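Checkliste Gästezimmer und Schlafräume, mit Anmerkungen

Haus Jalwood, Rundgang vom 4/12/23
Begangen von: Þórey Norðdahl
Gegengelesen: Alois Trummer

Liebe Kolleginnen und Kollegen, wie jedes Mal habe ich hinter die Punkte ein paar Worte geschrieben, manchmal auch ein paar mehr. Wer nur die Ergebnisse braucht, liest die Zeilen mit OK, offen oder Mangel und lässt mein Geplauder einfach weg, ich bin da niemandem böse.

1. Rauchmelder

1.1 In jedem Schlafraum ein Melder an der Decke: OK
1.2 Prüftaste gedrückt, Ton auch bei geschlossener Tür auf dem Flur zu hören: OK
1.3 Austauschdatum lesbar: Mangel in Zimmer 9

Der Melder in Zimmer 9 tut, was er soll, aber das Etikett ist so ausgeblichen, dass ich das Datum beim besten Willen nicht entziffern konnte, auch nicht mit Alois' Lesebrille. Bitte gegen ein neues Gerät tauschen und das Datum gleich ins Heft eintragen. Beim Drücken der Prüftaste vorher kurz anklopfen und Bescheid geben, das Gerät ist wirklich laut und manche Gäste schlafen nachmittags.

2. Fluchtweg und Türen

2.1 Weg vom Bett zur Tür frei: OK
2.2 Tür von innen ohne Schlüssel zu öffnen: OK
2.3 Fluchtplan an der Innenseite der Tür: offen
2.4 Notleuchte im Flur, Probelauf 20 Minuten: OK

Die Pläne stammen noch aus der Zeit vor dem Umbau und zeigen die alte Treppe. Die Druckerei Pitkänen hat den Entwurf seit November, ich frage nach. Bis dahin hängt ein von Hand berichtigtes Blatt daneben, gut leserlich — Alois hat eine schöne Druckschrift, das muss man ihm lassen.

3. Kleinteile und Täschchen

3.1 Reisenähzeug vollständig, Schere mit runder Spitze: OK
3.2 Medikamente der Gäste nicht offen auf dem Nachttisch: OK
3.3 Fundsachen beschriftet und weggeschlossen: offen

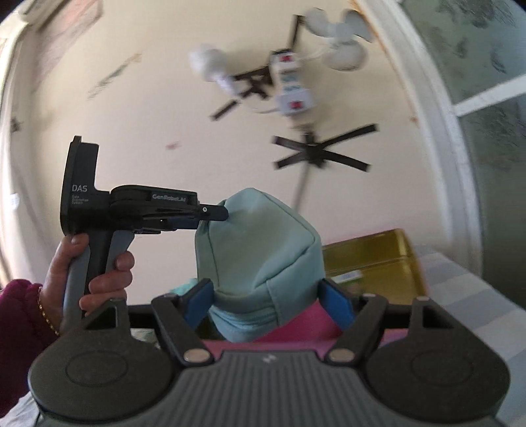 Zu Punkt 3: Stofftäschchen in Mintton

Täschchen und Beutel aller Art bleiben bei uns gern liegen, und wenn kleine Kinder im Haus sind, möchte ich nichts davon in Griffhöhe wissen. Knopfzellen, Tabletten und Nadeln gehören in den verschließbaren Schrank, und zwar auch dann, wenn es nur für eine Nacht ist. Im Fundsachenregal fehlten bei mehreren Stücken die Zettel mit Zimmer und Datum. Bitte nachtragen, solange sich noch jemand erinnert!

4. Elektrik am Bett

4.1 Leselampen fest, Kabel ohne Knick: Mangel in Zimmer 4
4.2 Keine Mehrfachsteckdose unter der Decke oder hinter dem Kissen: OK
4.3 Heizlüfter höchstens 2.000 Watt, eigene Steckdose: OK
4.4 Fehlerstromschalter ausgelöst und wieder eingelegt: OK

In Zimmer 4 klemmt das Lampenkabel zwischen Bettgestell und Wand. Das Bett eine Handbreit vorziehen und das Kabel ersetzen, mit Isolierband ist es diesmal nicht getan.

5. Betten und Textilien

5.1 Lattenroste ohne Bruch, Schrauben nachgezogen: OK
5.2 Oberes Stockbett mit Absturzsicherung an allen Seiten: OK
5.3 Laken sitzen glatt und hängen nicht bis zum Heizkörper: OK
5.4 Keine scharfkantigen Gegenstände im Bettzeug: OK

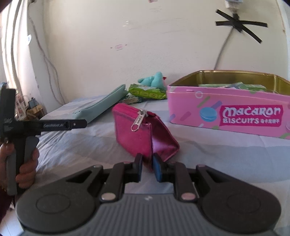
Zu Punkt 5: pinkes Täschchen mit Reißverschluss auf gestreiftem Laken

Vor dem Abziehen bitte das Bett einmal mit der flachen Hand abstreichen. Metallene Anhänger und Schieber reißen in der Trommel die Laken auf, und unsere Jotham hat uns im Sommer schon eine Reparatur von 275 Euro beschert, über die ich heute noch seufze. Was gefunden wird, kommt zu den Fundsachen, siehe Punkt 3.

Für die Stockbetten hatte Alois noch die gute Idee, die Leitersprossen mit rauem Streifen zu bekleben. Die Rolle von Griltent liegt im Lager, zweites Fach, und reicht für alle Leitern.

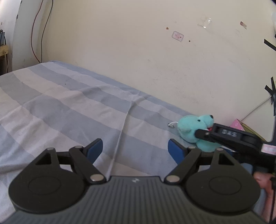

Wer die Matratzen wendet, macht das bitte zu zweit und mit geradem Rücken. Die neuen sind deutlich schwerer als die alten, und ich habe mir selbst schon einmal das Kreuz verrissen, als ich es allein schnell vor dem Mittagessen erledigen wollte.

6. Fenster und Heizung

6.1 Fenstersperre im Obergeschoss rastet ein: OK
6.2 Thermostatköpfe fest: OK
6.3 Rollogurte und Schnüre hochgebunden: Mangel in Zimmer 6

In Zimmer 6 hängt die Schnur wieder als Schlaufe herunter. Den Wandhaken habe ich bestellt, bis er da ist, bitte hoch verknoten und bei jedem Gästewechsel nachsehen.

Offene Punkte übernimmt Alois, mit Ausnahme der Fluchtpläne, die bleiben bei mir. Erledigtes bitte mit Kürzel im Heft abhaken.

Þ. Norðdahl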